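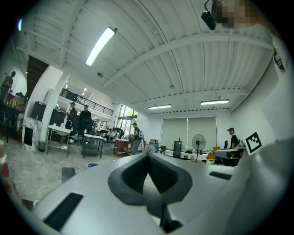
What is in the Zisby collection?

Household tips, 1,570 of them, typed up from the back pages of a tenants' newsletter called the Cuvora Letter and put into one plain CSV file that you can search, sort, print or argue with.

Zisby: old household tips in a CSV

I grew up with the Cuvora Letter stuck to our fridge. It came out whenever there was enough news to fill it, and the last page was always tips sent in by readers: how to get candle wax off a tablecloth, what to do with a drawer that sticks, why you should never (never!) put a cast iron skillet away damp. When my aunt moved she handed me two boxes of back issues and I started typing. Then I kept typing. Charito Cruzado joined in halfway through and did most of the laundry section, which is huge, and which I would probably still be avoiding.

What you get

tips.csv is the main file, one tip per row.
topics.txt is the list of topic words and what I meant by each one.
dupes.csv has pairs of tips that say nearly the same thing.
esis.py is a little search script, more on that below.
CHANGES.txt is what it sounds like.

Columns in tips.csv

id: a number. Gaps are fine, they're tips I took out again.
issue: the issue number printed on the masthead. Blank if the front page was missing.
topic: one word from topics.txt.
text: the tip as printed, spelling and all.
clean_text: the same tip with typos fixed and line breaks taken out.
needs: things you'd have to have on hand, split with semicolons. Vinegar shows up a lot.
warn: y if I think the tip could hurt you or your stuff, otherwise n.
typist: pk for me, cc for Charito.

Topics

Laundry is the biggest with 513 tips. After that come kitchen, bathroom, floors, furniture, windows, garden, sewing and a catch-all called odds. I went back and forth on whether sinks should be their own topic. In the end a kitchen sink tip goes under kitchen and a bathroom sink tip goes under bathroom, and if the writer didn't say, I put it under kitchen. That's a coin flip, so if you're pulling every sink tip out, search the text for "sink", "basin" and "drain" and forget about the topic column.

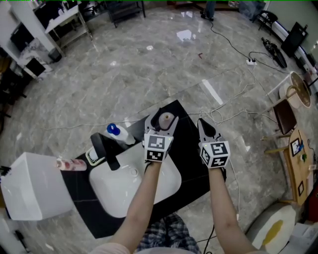 White sink in a black countertop, with the soap dish to the left of the faucet.

Sink tips are my favorite part of the whole thing, I'll admit it. People had such strong feelings. One reader swore by wiping the faucet with a dry cloth every night before bed, and the very next issue ran a reply from somebody who thought this was a sign of having too little to do. There's a run of letters on soap dishes that goes on for ages (should the soap sit on something with gaps, should it stand on end, is liquid soap giving up?) and I typed up every one. They're all tagged bathroom, and you can find them with

python esis.py "soap dish"

Esis is about as simple as a search script gets. It looks for your words in clean_text, prints the matching tips with their ids, and quits. Add --warn to leave out anything marked y, and --topic if you want to stay in one section. It needs Python 3 and nothing else. Quotes matter if you have more than one word! Without them it searches for each word by itself and you'll get a wall of text.

How the typing went

I typed straight from paper. I tried scanning first, but the early issues were run off on a machine that smeared, and fixing the scans took longer than typing. Charito read my rows against the paper and I read hers. Where we couldn't make out a word we put [?] in the text column and left our best guess in clean_text. If you want only rows with no guessing, filter out anything with [?] in it.

I typed roughly 2,000 tips before trimming. The ones I dropped were ads dressed up as tips (Kubíček floor polish must have had a deal with the editor, it was in there every single issue), recipes, and anything that named a reader's neighbor in an unkind way. Plain repeats went too. If a tip came back with a new twist, both copies stayed and the pair is listed in dupes.csv.

Names

All reader names are gone. The Letter printed first names and street names together, and that's more than I wanted to put online. If you recognize your grandmother's way of starching collars, hello, and please write to me.

Please don't treat these as advice

Some of these tips are great and some are awful. A few have you mixing cleaners that should never share a bucket. I marked the ones I noticed with a y in warn, but I'm a guy who likes old newsletters, I'm no chemist, and an n only means nothing jumped out at me. Read the label on whatever you're using. Also, plenty of the products mentioned have changed or vanished, and a tip written for old-style wax floors can wreck a modern one.

Things it might be good for

A friend used it to teach a spreadsheet class. Somebody else is using the laundry section to practice grouping short texts by meaning, and the dupes file came in handy for checking that. The first 800 rows are the tidiest, so start there if you just want something to play with. I wouldn't use it to say anything about how people in general kept house. It's one newsletter, a few buildings, and whoever felt like writing in.

Known problems

The needs column is patchy for sewing. I got lazy and it shows.
Old measures are left as printed, so you'll meet "a walnut of butter" and "a good glug".
A handful of tips are split over two issues and I haven't joined them all up.
Accented letters come out odd in some spreadsheet programs. Open the file as UTF-8 and they behave.

Changes

Apr 20, 2025: fixed the split rows in windows, added --topic to Esis, took out one more polish ad. There's a third box of issues that I'm hoping to start on in August.

License and credit

The scripts and my notes are free to use however you like. The editor gave me the okay to share the tips for any use that isn't for sale. If you mention the collection somewhere, "Zisby household tips, Peadar Kavanagh and Charito Cruzado" is plenty. Found a typo that's ours and wasn't in the paper? Open an issue with the id and I'll dig out the page and check.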